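FOR IMMEDIATE RELEASE
June 29, 2018

Widley Lunch Club Will Keep Serving Lunch, Against Its Own Advice

WIDLEY — The Widley Lunch Club, which announced last December that it was closing for good and accepted several cakes on the strength of it, will reopen its dining room next month in the former Dobson shoe store on Cunitz Street. The cakes will not be returned. 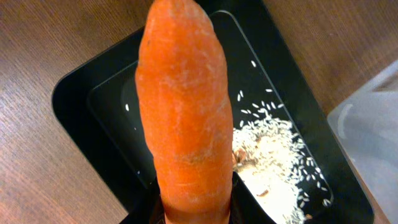
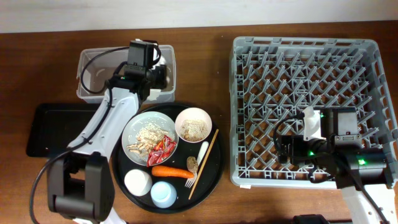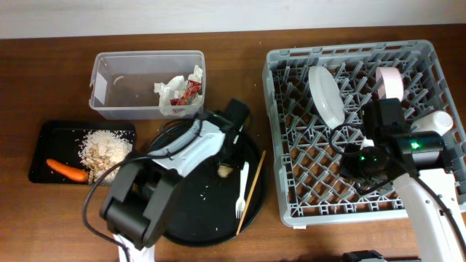
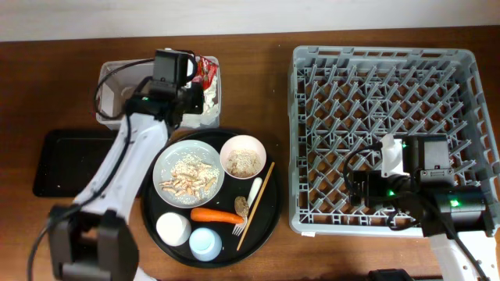

The club serves a hot midday meal on weekdays to anyone who walks in. Members pay $4, and so do nonmembers, a pricing structure that has made membership a hard sell. At the time of the farewell there were 148 paid-up members, most of whom joined for the newsletter.

"We had a very moving last day," said club president Azucena Zamudio. "People wept. I gave a speech. Then the new tenant backed out of our old kitchen, the Dobson family called about their building, and I had to go back and ask everyone for the casserole dishes we'd given away as keepsakes."

The new dining room seats fewer people than the old one but has windows, a feature longtime diners have greeted with suspicion. The shoe store's fitting benches will stay along the north wall. So will the foot-measuring device, which is bolted down and which two contractors have declined to discuss.

Renovation costs were covered by a spring appeal that drew 251 donations, including one made entirely in quarters. The largest single gift came from Hedix, a local maker of gaskets, whose employees have been eating at the club for years without, by their own account, ever clearing a table.

"It seemed fair," said Souad Tawfik, office manager at Hedix. "We've also been asked to clear our tables."

Cook Gumaro Orozco returns with a menu that he describes as the same. Soup will be served every day, including in August. The Thursday meatloaf, which was the subject of a petition in 2016, has been kept, and so has the petition, now framed and hanging by the coat hooks. A second vegetable has been added on Tuesdays following what the club's minutes call "a discussion."

Diners will notice one change. Scraps and wrappers now go into separate containers at the end of the meal, a system designed by Itzel Cárdenas, who runs the dish room and has strong feelings about napkins in the compost. Signs have been posted. Larger signs are on order.

The dining room will be open Monday through Friday from 11:30 a.m. to 1:30 p.m. at 1,088 Cunitz Street. (The comma is painted on the door and would cost money to remove.) No reservations are taken. Parking is behind the building — please leave the dentist's spaces to the dentist.

Press contact: Rigoberto Zavala, Widley Lunch Club. Mr. Zavala answers the telephone in the mornings, before the soup.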